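Clear Tubs, Green Lids: Your Food Storage Questions

By the Killent Kitchen desk
08/03/2021
4 min read
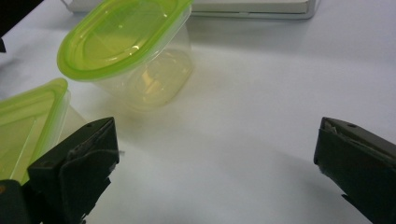 We love a good plastic food container around here, and ever since our pantry series in July the mail has been full of questions about them. Keep them coming! These are the ones we get most.

Why do you like clear sides so much?
You can see the leftovers without opening anything. Half a cup of rice in a solid tub gets forgotten until it grows fur. In a clear one it gets eaten for lunch.

Oval or square?
Both, if you have the room! Square ones line up along the fridge wall and waste very little shelf. Ovals are lovely for anything you scoop or pour, with no sharp corners for the sauce to hide in (a spatula gets nearly all of it).

How do I keep track of which lid goes where?
Snap every lid onto its tub once, right after you buy them, and write the same number on both with a paint marker. I did this for the whole drawer one rainy evening and it was weirdly fun. Colored lids help too. Green for vegetables and fruit, another color for meat, whatever your household will remember.

Should I store them with the lids on?
Only if they're bone dry. Otherwise nest the bodies and stand the lids on edge in a file rack or an old dish drainer.

My tub is stained orange from tomato sauce. Is it ruined?
Not at all. Baking soda and a little water, mixed to a paste, left on overnight. A sunny windowsill does a surprising amount as well. Next time, rinse with cold water before the hot.

Can they go in the microwave?
Check the bottom for the symbol. If you can't find one, move the food to a plate.

What about the freezer?
Leave an inch at the top for soup, it needs room to swell! And let the tub sit on the counter a few minutes before you pry the lid off, as cold plastic cracks easily.

When should I let one go?
Cracks, a lid that won't seal, or a smell that survives the baking soda. Cracked ones still make fine drawer dividers for rubber bands and twist ties.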